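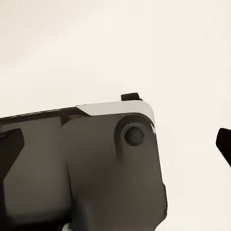
Product Content Editor, Tableware and Barware

Home Departments Careers Open roles Contact

Reading time: 4 min

Bittencourt supplies plastic and glass drinkware, serving pieces and small kitchen goods to online and store retailers. We are hiring a product content editor for the tableware and barware catalog. The position is full-time and permanent, and reports to Alcides Fagundes, catalog manager.

The role

The editor writes and maintains the product text that appears on our own site and in the data feeds sent to retailers. Each item record contains a title, a short description, a long description, a dimensions block, care instructions and a set of attributes used for search filters. The editor is responsible for all of these except the dimensions block, which is filled in by the quality group from measured samples.

The first assignment is the Kala range of reusable picnic tumblers and stemmed cups, which moves to a new item template in October. The catalog holds 400 item records that must be checked against the new template before the changeover. Records that fail the check are rewritten or sent back to the quality group with a note stating which field is wrong.

After the changeover, the work settles into a regular cycle: new items, seasonal sets, and corrections requested by retailers or by customer service.

Duties

Write titles and descriptions for drinkware, pitchers, ice buckets, trays and serving bowls, following the house style guide.

Check stated capacity, material and care instructions against the specification sheet for each item. Capacity is given in fluid ounces, filled to the rim, unless the sheet states a fill line.

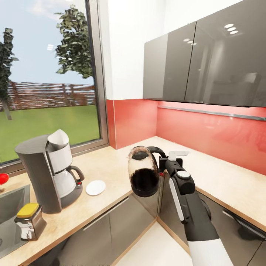 Apply the approved wording for dishwasher, microwave and freezer use. The editor does not write new care claims. If the specification sheet has no test result for a claim, the field stays blank and the item goes on the open list.

Keep the attribute tables consistent. An item listed as "stemless" in one set may not be listed as "tumbler" in another. Color names follow the color table, and a new color name requires a request to the catalog manager.

Prepare the text portion of the Brumel feed, the file we send to retailers that do not take data from our site directly. The feed has stricter length limits than our own pages, so long descriptions are cut by hand.

Answer questions from customer service on published product text. Corrections that affect food contact or heat limits are made the same working day. All other corrections go into the next scheduled release.

Proofread carton and hangtag text for new sets. The editor signs off on wording only. Artwork and barcodes are checked by the packaging group.

Required

At least 2 years of work with product text, catalog data, technical writing or a similar type of editing.

Clear written English and a steady eye for units, part numbers and repeated terms.

Working knowledge of spreadsheets, including filters, lookups and comparing two versions of the same sheet.

Ability to work from a specification sheet without a physical sample. Samples are available at the Hilten office, but not for every item.

Useful, but not required

Experience with a product information system of any kind. Training on ours is given in the first weeks.

Familiarity with common drinkware materials and the differences in how they are described and cared for: acrylic, Tritan, polypropylene, soda-lime glass, stainless steel.

Previous work with retailer content requirements or rejected feed reports. 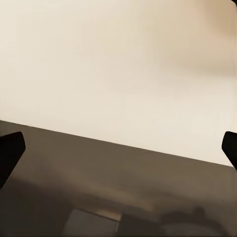 Spanish or Portuguese at reading level. Some supplier sheets arrive in these languages and are translated outside the company, but questions about the translation come back to the editor.

Location and hours

The position is based at the Hilten office. After the training period, the editor may work from home up to 2 days per week. Tuesday is an office day for the whole catalog group. Core hours are mid-morning to mid-afternoon, and start and finish times outside them are set with the manager.

There is no regular travel. The editor may be asked to attend a sample review at the warehouse when a large set is introduced. Travel time to the warehouse counts as working time.

Pay and benefits

Pay depends on experience and is stated in writing before the second interview. Benefits include health and dental coverage, paid leave, a retirement plan with a company match, and a staff discount on first-quality and discontinued stock. The trial period is 6 months.

How to apply

Send a resume and one writing sample by email to the catalog office, with "Content Editor" in the subject line. The sample should be a product description, an instruction sheet or a comparable short text that you wrote yourself. State whether it was edited by another person before publication. Do not send confidential material from a current or former employer.

A cover letter is optional. If you include one, keep it to a single page.

Applications close on Saturday, July 18, 2026. Files received after that date are kept for later openings and are not considered for this one.

Selection

Applicants who meet the requirements are invited to a phone interview. Those who continue complete a paid editing exercise, done at home on a sample sheet with known errors in it. The final interview takes place at the Hilten office with the catalog manager and a member of the quality group. All applicants receive a reply, including those not invited to interview.

Questions about the position may be sent to Alcides Fagundes through the catalog office address. Questions about access or adjustments for the interview or the exercise can be sent to the same address at any stage. Recruiters and staffing agencies are asked not to respond to this posting.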